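Two hand-held grippers, one operator: the bangles always get tangled. How to show the task better?

Posted by Asabe Babalola in Teaching by Demonstration, Pultdale Makers Help

Hello to all. I am recording demonstrations at home for a sorting task with jewelry. I hold one gripper in each hand and I work on the bed, with thin metal bangles in a small metal container. The policy should learn to take one bangle and put it on the cloth. I have 44 demonstrations until now. When I replay the trained policy on the two arms in our lab at Clilldale, the arms close on two or three bangles together, or they close above them and take nothing.

I tried to move slower and it became worse. Do I need more demonstrations, or is the way I show it wrong? I must finish in June. My pictures are at the bottom of the page.

Elīna Lapiņa
I had the same problem with key rings. Please do not record more before you change the way of showing.

First, decide which hand does what and keep it. If sometimes the left gripper takes the bangle and sometimes the right one, the model gets an average of the two and both arms hesitate. I let the left one hold the container by the rim and only the right one picks.

Second, come to the bangle from the side, with one finger inside the ring and one outside. If you come from above with both fingers outside, you will squeeze the whole group. Close, wait for a moment, then lift. Slow movement in all the task is not useful, but a short stop before the lift helped me very much.

Third, shiny metal is difficult for the wrist cameras. I would put a piece of matte cloth inside the container and close the curtain.

With these changes I needed 200 demonstrations for a good result, so 44 is also a small number. Check your replay after every part of the work, do not wait for the end.

Juraj Trnka
just use bigger objects

Ebere Ekpo
I agree with Elīna, except for the cloth under the work. In my opinion a bed is too soft for the start. The container tilts when you touch it, and on the hard table of the lab it will not tilt in the same way. Put a board under it, or record one half on the bed and one half on a table. Also keep your mistakes if you corrected them in the same recording. When I dropped a ring and took it again, that recording taught my arms to recover. I delete only the ones where I stopped in the middle.

Pictures from Asabe Babalola:

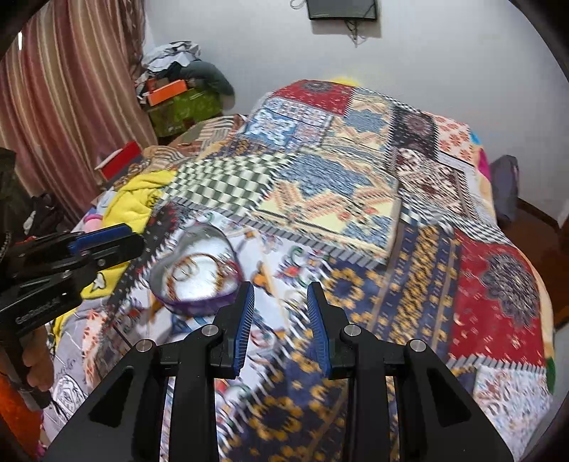
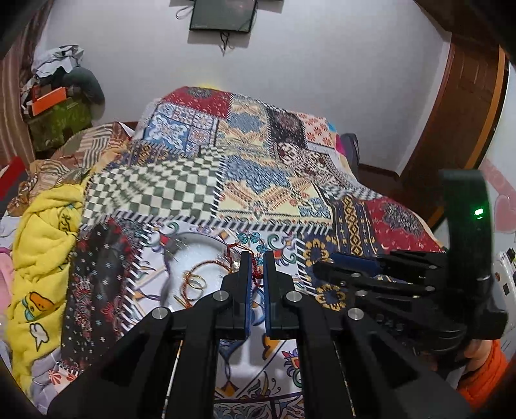
Both grippers at the bed, with the bangles in the metal container.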